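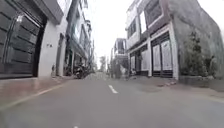

Rernaden is the street-driving software from Jindex: a perception and planning package for small delivery robots and low-speed vehicles that work in residential streets. It takes camera input, keeps a running estimate of where the drivable surface is, and hands a short-range path to whatever controller you already use. It was written for streets with very little paint on them. Here the software has a dashed center line and a thin solid white line on the left to go on, then a raised sidewalk in reddish-brown tile, with house gates and tall paneled doors facing the road. The surface model treats the painted line and the edge of the sidewalk as two separate features. If one of them disappears, the other keeps the lateral estimate alive.

Products / Software / Perception and Planning / Rernaden

February 1, 2023
By Tamsin Whitelaw

What is in the package

Rernaden ships as three modules that can be licensed together or separately.

The surface module labels road, sidewalk, markings and unknown. It works per image and then smooths over time, so a marking that drops out for a moment does not make the path jump. Smoothing length is a parameter. The default suits walking pace and should be shortened for faster vehicles.

The object module tracks parked and moving vehicles, two-wheelers, pedestrians and fixed street furniture. Parked motorcycles have their own class. In earlier releases they were grouped with bicycles, and the clearance the planner kept from them was too small.

The planner takes both outputs and produces a path and a speed limit. It does not steer. Your controller follows the path, and if it reports that it can't, the planner shortens the horizon and lowers the speed until the two agree or the vehicle stops.

Low camera mounting

Many small platforms carry the camera close to the ground. A parked car then hides a good part of the street behind it, and the near road surface blurs as soon as the vehicle moves. The surface module was trained with low viewpoints included, and it gives less weight to texture in the bottom rows of the image as speed goes up. You enter the mounting height and pitch once, during setup, and the tool checks them against the vanishing point of any straight street. If the check fails, it asks for a new calibration before it lets you go on.
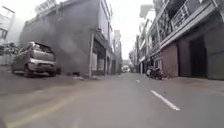 Low viewpoint with a parked hatchback on the left, two motorcycles on the right and an open garage doorway behind the pavement.

Garages and doorways

Openings that face directly onto the road are handled as possible entry points. When the planner sees a dark open doorway at ground level, it does not mark the inside as free space. It marks it as unknown and applies a speed limit until the vehicle is past. A closed gate gets a milder version of the same rule. Both limits are set in the site file – most customers leave the first one alone and adjust the second.

Replay and review tool

Every license includes the replay tool. It loads recorded drives, runs any version of the modules over them and shows the two results side by side. You can step through a recording, correct a label and export the correction in the format the training scripts read. Jiahui Zeng's team rewrote the timeline in this release, and long recordings now open without loading the whole file into memory.

The standard regression set has 1934 clips from narrow streets. A further 314 clips cover weak or missing markings and are supplied as a separate download. Results are written to a plain text report, with one line per clip.

Requirements

Operating system: 64-bit Linux
Camera inputs: up to 5
Camera type: global or rolling shutter, color
Interfaces: C++ and Python
Site file: plain text, editable by hand
License: per vehicle, yearly

A graphics processor is needed for live use. Replay will run without one, but slowly.

Known limits

Rernaden is a low-speed product and should not be used on highways. Night driving is supported only with the vehicle's own lights on, and the object module is weaker there – Magdy Morsy keeps the current notes on this and will send them on request. Scattered material at the road edge is labeled unknown, and the path will move away from it even when a driver would simply roll over it. Faded stripes of unusual color are sometimes kept as markings for longer than they should be. A fix is planned for April.

Ordering

The three-module package is 890 per vehicle per year. Single modules are quoted separately. Ferville handles orders and billing, and Sqalli does on-site installation where it is wanted. For technical questions before you buy, write to Abdelilah Ait Brahim at the Jindex support desk and include your camera model, mounting height and top speed. Evaluation licenses cover one vehicle and include the replay tool and the regression clips.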